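Bewegte Pause an der Berufsschule Skarnport
Projektbericht im Fach Gesundheit und Soziales
Vorgelegt von Aleksandra Bielecka, Szu-yu Man und Bogdan Sowa
Betreuung: Jouko Lindqvist
Abgabe: 26. März 2021

1. Wie wir zum Thema kamen

Eigentlich wollten wir über Ernährung schreiben, und die ersten beiden Treffen haben wir auch brav Brotdosen verglichen und über Müsliriegel gestritten. Dann saßen wir an einem Nachmittag in der sechsten Stunde, alle drei mit dem Kopf auf der Hand, und Szu-yu flüsterte, dass sie ihre Beine nicht mehr spürt. Damit war das neue Thema da. Wir wollten herausfinden, ob eine kurze Bewegungspause mitten im Unterricht den Nachmittag erträglicher macht und was Schülerinnen, Schüler und Lehrkräfte davon halten.

2. Vorbereitung

Herr Lindqvist hat uns von Anfang an sehr ermutigt, uns aber auch gebremst, als wir gleich die ganze Schule einbeziehen wollten (im Nachhinein ein Glück!). Wir haben uns auf vier Klassen geeinigt, die am Nachmittag Theorieunterricht haben. Über einen Zeitraum von sechs Wochen gab es dort nach der ersten Nachmittagsstunde eine Pause, in der wir Übungen anleiteten. Vorher und nachher verteilten wir einen Fragebogen, in dem es um Müdigkeit, Konzentration, Rückenschmerzen und die Stimmung in der Klasse ging. Insgesamt kamen 60 ausgefüllte Bögen zurück, und Bogdan hat sie alle an einem einzigen Wochenende abgetippt, wofür wir ihm auch an dieser Stelle noch einmal herzlich danken möchten.

3. Die Übungen

Am Anfang haben wir nur Dehnübungen am Platz gemacht: Schultern kreisen, Arme nach oben strecken, den Nacken vorsichtig zur Seite neigen. Das ging leise und brauchte keinen Platz, wurde aber nach kurzer Zeit ein bisschen langweilig, und das haben uns die Klassen auch deutlich gesagt. Oliwia Śliwiński, die bei uns Sport unterrichtet, schlug deshalb vor, etwas mit Partnerübungen und leichten Gewichten zu probieren, und nahm sich sogar eine Freistunde Zeit, um uns die richtige Haltung zu zeigen.
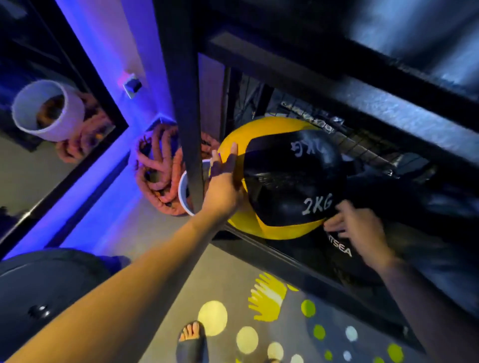

Mit den Partnerübungen wurde es gleich viel lebendiger. Besonders beliebt war das Weitergeben im Rücken-an-Rücken-Stand, bei dem man sich immer zur selben Seite dreht und nach einer Weile die Richtung wechselt. Wer nicht mitmachen wollte, durfte auch einfach ans Fenster gehen oder eine Runde über den Flur drehen. Das war uns wichtig, denn ein Bewegungszwang hätte die Sache wohl schnell verdorben.

4. Was die Fragebögen zeigen

Die Müdigkeit am Nachmittag wurde nach dem Projekt von den meisten Befragten als geringer angegeben. Bei der Konzentration ist das Bild gemischter: Manche schrieben, sie seien nach der Pause wacher gewesen, andere brauchten lange, um wieder in den Stoff zu finden, vor allem in Mathematik. Zu den Rückenschmerzen können wir nichts Sicheres sagen, dafür war der Zeitraum zu kurz. Am schönsten fanden wir die freien Kommentare. Einer lautete: „Ich kenne jetzt endlich die Namen aus der letzten Reihe.“

5. Schwierigkeiten

Die Zeit war immer knapp. Bis alle Stühle zur Seite gerückt waren, war die Pause manchmal schon halb vorbei, und eine Lehrkraft bat uns zu Recht, pünktlicher aufzuhören. Außerdem haben wir keine Vergleichsklasse ohne Pause befragt. Das würden wir beim nächsten Mal unbedingt anders machen, und auch die Frage nach der Stimmung müsste genauer formuliert werden, denn darunter hat offenbar jeder etwas anderes verstanden.

6. Wie es weitergeht

Zwei der Klassen möchten die Pause behalten und leiten sie inzwischen abwechselnd selbst an. Im August, zum neuen Schuljahr, wollen wir den neuen Klassen unsere Übungskarten vorstellen, die Aleksandra gerade noch einmal sauber zeichnet. Die Karten und der leere Fragebogen liegen dem Bericht als Anhang bei.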